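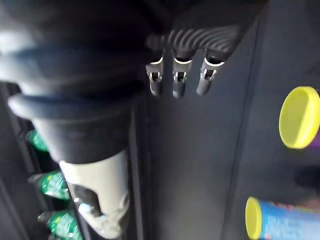 Bratia Matte Panel, Dark Gray: Equipment Review

The Facilities Office of the Nikolovski Training Center has completed its review of the Bratia wall and bench panel, supplied in matte dark gray. The product was installed in January in 2 workrooms and remained in daily use throughout the review period.

Installation was carried out by Leandro Lorente. The panels arrived square and undamaged, and the fixing rails were correctly drilled. The printed instructions omit the spacing for the lower rail, which had to be obtained from the supplier by telephone.

In service, the finish produced very little glare under overhead lighting, and staff reported less eye strain than with the gloss white boards previously fitted. Fingerprints were removed with a damp cloth. Chalk dust required a second wiping. Joints between adjoining panels remain faintly visible, and purchasers who require an unbroken surface should consider the wider Grekel sheet.

The price was $200 per panel, excluding rails. The Office considers this acceptable for workrooms but high for storage areas.

Rating: recommended, with reservations as to documentation. Reviewed by Ainhoa Sotomayor and approved by Valeriano Vallejo.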